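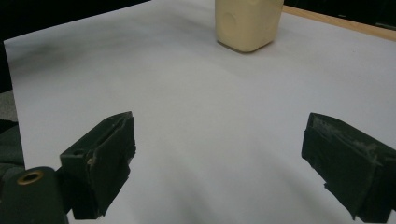
Wer von der Bushaltestelle in Erkgate den Hang hinaufgeht, riecht die Käserei Peltomard, bevor er sie sieht. Es ist ein milder, etwas nussiger Geruch, in den sich im Juni der Duft vom frisch gemähten Heu mischt. Die Käserin wartet schon an der Tür, in Gummistiefeln und mit hochgebundenem Haar, und fragt als Erstes, ob man gefrühstückt habe. Die Antwort will sie dann gar nicht so genau wissen, denn das Brot liegt bereits geschnitten auf dem Tisch und die Butter steht daneben.

Vor 18 Jahren hat sie den Betrieb übernommen, und eigentlich, erzählt sie beim Kaffee, sollte es damals nur für einen Sommer sein. »Ich hatte eine Stelle im Büro, unbefristet, mit Kantine und allem. Meine Mutter hat drei Wochen lang nicht mit mir geredet, als ich gekündigt habe. Und dann stand sie plötzlich im Keller und hat Laibe gewaschen, als hätte sie nie etwas anderes gemacht.« Sie lacht und schenkt nach, obwohl die Tasse noch halb voll ist.

Die Milch kommt von fünf Höfen im Tal, keiner davon ist weit weg, und gemolken wird dort in aller Frühe. Um halb sechs steht die erste Kanne im Hof. Erwärmt wird langsam, das ist ihr wichtig, und wer sie danach fragt, sollte Zeit mitbringen. »Die Leute denken immer, der Käse entsteht im Keller. Im Keller kann man ihn hauptsächlich verderben. Was morgens am Kessel passiert, das schmeckt man ein halbes Jahr später noch. Wenn ich den Bruch zu grob schneide, bleibt zu viel Molke drin, und dann wird er mir sauer, da kann ich waschen und wenden, so viel ich will.« Geschnitten wird bei ihr von Hand, mit einer Harfe, die schon ihr Vorgänger benutzt hat und deren Griff inzwischen zweimal ersetzt worden ist.

Drei Sorten macht sie das ganze Jahr über. Der Jakab ist die bekannteste, ein halbfester Schnittkäse mit gewaschener Rinde, der mindestens vier Monate liegt. Den Namen hat sie sich nicht ausgesucht, er stand schon auf den Holzschildern im Regal, als sie kam. Dann gibt es einen jungen Weichkäse, den sie fast nur im Hofladen verkauft, und schließlich den Sultuvness, ihr Sorgenkind, wie sie sagt, und man hört gleich heraus, dass er ihr der liebste ist. Er wird in Heu eingeschlagen und reift fast ein Jahr. »Im ersten Jahr habe ich davon alles weggeworfen. Im zweiten Jahr fast alles. Mein Mann hat gesagt, lass es doch bleiben, der Jakab läuft. Aber ich hatte einen einzigen Laib, der war so, wie ich ihn mir vorgestellt hatte, und den konnte ich nicht vergessen. Das klingt jetzt vielleicht ein bisschen verrückt.«

Wir gehen hinunter in den Keller, elf Stufen, der Kopf muss eingezogen werden. Unten ist es kühl und so feucht, dass der Notizblock sich wellt. An diesem Vormittag liegen 461 Laibe auf den Brettern, sie weiß die Zahl auswendig, am Abend vorher war Bestandsaufnahme. Jeder wird zweimal in der Woche gewendet und mit Salzwasser abgerieben, die jungen sogar öfter. Beim Reden klopft sie mit dem Fingerknöchel mal hier, mal da auf eine Rinde und horcht. Klingt es hohl, schiebt sie den Laib ein Stück vor, damit sie ihn später wiederfindet. »Das habe ich nirgends gelernt, das hat sich so ergeben. Nach ein paar Jahren hört man das eben.«

Größer werden möchte sie nicht. Es gab einmal einen Händler aus der Stadt, der den Jakab in viele Läden bringen wollte, er kam zweimal und brachte beim zweiten Mal sogar Blumen mit. Sie hat lange überlegt, auch weil das Dach über dem Kesselraum gemacht werden musste. Im Jahr verlassen etwa 4.000 Laibe das Haus — mehr geben die Höfe nicht her, und Milch von anderswo zuzukaufen, das wollte sie nicht. Das Dach ist trotzdem dicht geworden, nur eben zwei Jahre später und mit viel Hilfe aus dem Dorf, für die es hinterher ein Fest mit sehr viel Käse gab.

Ob sie denn selbst noch gerne Käse esse? Sie schaut, als wäre das eine merkwürdige Frage. »Jeden Tag. Am liebsten abends, im Stehen, den Anschnitt, den keiner kaufen will. Mit einem Apfel dazu — aber einem sauren, bitte.«

Der Hofladen ist nachmittags geöffnet, am Sonntag bleibt er zu. Wer den Sultuvness probieren möchte, ruft besser vorher an, im Frühsommer ist er meistens aus.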